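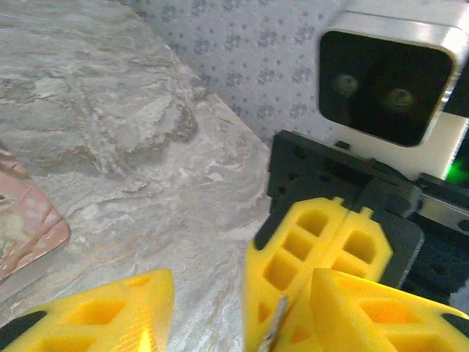 Tasidora – receitas de família em texto simples

Leia-me primeiro

Oi! Se você chegou até esta pasta, provavelmente procura receita de bolo, e tem bastante. O Tasidora é a minha coleção de receitas transcritas de cadernos antigos: 2,475 no total, quase todas em português, com um punhado em húngaro que o Barnabás Dobos me mandou e traduziu comigo por telefone (a parte das massas folhadas foi um sofrimento, mas um sofrimento divertido!).

O que tem em cada arquivo

Cada receita é um arquivo de texto com título, rendimento, ingredientes, modo de fazer e o nome do caderno de origem. O campo "notas" guarda os rabiscos da margem, tipo "a tia achou doce demais" ou "não fazer com manteiga velha". Eu amo esse campo e peço que ninguém limpe.

Cerca de 1,130 receitas são de doces. Outras 300 são de conservas e geleias, que ficaram numa pasta separada porque o formato é diferente – ali o rendimento vem em vidros e o tempo de descanso tem linha própria.

Medidas

Ai, as medidas. Mantive o original sempre que deu: xícara, prato fundo, "um pires de queijo". Quando o caderno trazia uma tabela, coloquei os gramas entre colchetes logo depois. Se não tem colchete, eu não sei quanto é, e prefiro deixar assim a chutar.

Como eu transcrevi

Digitei tudo à mão e depois o Riaan Zulu releu os cinco cadernos mais difíceis, os de letra miúda. Onde ele e eu lemos coisas diferentes, ficaram as duas versões separadas por uma barra. Palavra ilegível virou três pontos de interrogação. A ortografia antiga continua no título; no modo de fazer eu atualizei.

Problemas conhecidos

O caderno Wivau está sem as páginas finais, então a broa de fubá para no meio do forno. Tem pudim repetido com nomes diferentes (já achei vários, devem faltar outros). E os tempos de forno a lenha não foram convertidos – se alguém souber fazer isso direito, me escreve!

Uso

Pode cozinhar, copiar, imprimir e adaptar à vontade. Se publicar, cite o Tasidora e o caderno de origem. A próxima leva entra em outubro, com as sopas.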